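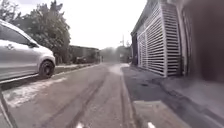 Gallery: Lane recordings at Brernano

Text and selection by Viera Trnka

We collect driving examples for Teletti, a small ground robot meant to find its own way along ordinary lanes, the kind with no painted lines and not much of a sidewalk. The learning system behind it is called Brandes. It takes a view of the road and proposes a path, and it gets better at that only when we bring it more roads to look at. Most of what we bring comes from Brernano, a neighborhood with narrow streets, low curbs and a lot of patched pavement.

The gallery covers one stretch of that work. It is meant for people joining the project, for the labeling team at Bravasside, and for anyone who has asked what our recordings look like before they are cleaned up. We don't sharpen or brighten anything. The robot has to work from soft, washed-out views, so the people who label them should get used to the same thing.

How we record

A person drives the robot by remote control and walks well behind it. There are 2 people on each outing, one with the controls and one who watches for traffic and keeps the log. They trade places halfway through. The driver is asked to steer the way a careful cyclist would: keep a steady line, leave room beside parked cars, slow down before a rough surface and not after it.

An outing lasts 15 minutes of driving, not counting stops. We tried longer ones in October and the steering got lazy toward the end. Drivers began to drift to the middle of the lane and stay there, and Brandes learned to do the same. We threw out a good part of that month's material.

The log is a paper sheet on a clipboard. It has columns for the start of the run, the name of the driver, the weather, and remarks. Remarks are the useful part. "Waited for a motorbike" explains a long stop that would otherwise look like a mistake. "Went wide on purpose" saves a labeler from marking a good example as a bad one.

What goes into the set

From each recording we pick single views, spaced far enough apart that two neighbors are not nearly the same. The first full set came to 3,000 of them. Each one gets an outline of the drivable surface, an outline of anything the robot should keep away from, and the steering command that was being given at that moment.

Parked cars

Cars along a lane are the most common reason to leave the center line, and they are easy to label when the wheels are in view. We ask for the outline to include the shadow under the sill. Early on some labelers put the shadow in and some left it out, and the system started treating the dark strip under a car as road. The outline now goes to the outer edge of the tire and follows the bodywork from there, shadow included.

Mirrors count as part of the car. They sit higher than the robot does, but we would like the same set to be usable for a taller machine later on.

Buildings close to the lane

Slatted fronts gave us more trouble than plain walls. The gaps between slats are dark and regular, and an early version of Brandes read some of them as openings it could turn into. The fix was dull: more examples, at more angles, with the whole front marked as one solid surface. Labelers should not trace the single slats. Draw the outer edge and move on.

Paving in front of a building is a separate class from the lane, even when the two are close in color and there is hardly a step between them. If you can't find the line where one ends, mark the strip as "unsure" and leave it for a second look.

Patches and gravel

Repairs in the road surface are what we most wanted from this round. A patch may be level with the asphalt or well below it, and the view from a low robot doesn't always tell you which. Color doesn't settle it either. We label by texture: smooth, coarse or broken. A pale rim of crumbled material gets its own thin outline.
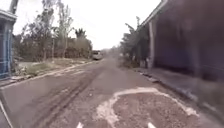

With coarse gravel, the outline should follow the inner side of the rim, and the surface inside gets the "coarse" tag. It stays drivable. That has caused some argument, and the drivers' view won out: the robot can cross loose gravel at low speed, and a system that refuses to will end up stuck on half the streets it meets. What we want it to learn is to prefer the smoother side where there is room and to slow down where there isn't.

Tire tracks are left alone. They are a useful hint about where other vehicles go, and Brandes seems to pick them up without help. We did one test with the tracks outlined by hand and saw no gain from it.

Vehicles far ahead

Anything on the road gets a box, however small it is. If you can't tell whether it is a van or a truck, use "vehicle." If you can't tell whether it is parked or moving, use "unknown motion" — do not guess from where it stands. The motion tag can be filled in later by someone who has the full recording open.

Where the road fades into haze, stop the drivable outline at the last point where you can still see both edges. Some labelers like to carry it on to the vanishing point because it looks tidier. Please don't.

Bright sky

An overcast sky tends to come out almost white in our recordings. We mark it as sky and nothing more. Thin things against it, such as poles and bare branches, can be ignored unless they reach the ground next to the lane. A post that stands at the roadside is always marked, even a short one.

Parts of the robot

Bits of the robot's own body show up along the bottom of the view and in the lower left corner. They are covered by a fixed mask, so labelers can skip them. If a piece shows outside the mask, write down the number of the recording and tell me. It usually means something on the mount has shifted, and every view from that outing has to be checked.

Checking

Each view is labeled by one person and looked over by another. When the 2 of them disagree about the edge of the road, we keep both outlines and let the training treat the space between them as uncertain. Disagreements about class go to a short list that we work through together, on a call, with the recording playing. Grass verges take up most of that list. A low concrete edge with dust and weeds along it can be hard to place to within a hand's width, and the dust often runs over onto the asphalt.

Still missing

We have very little with rain on the ground and almost nothing after dark. We are also short of runs in the opposite direction. The same lane driven the other way is a new lane as far as Brandes is concerned, and it is the cheapest new material we can get — the permissions are already in place and the drivers know the surface.

Labelers who want the longer instructions can find them in the Bravasside folder, under "Lanes." The version to use is the one marked 05/01/2020. Older copies still say to leave out the shadow under parked cars.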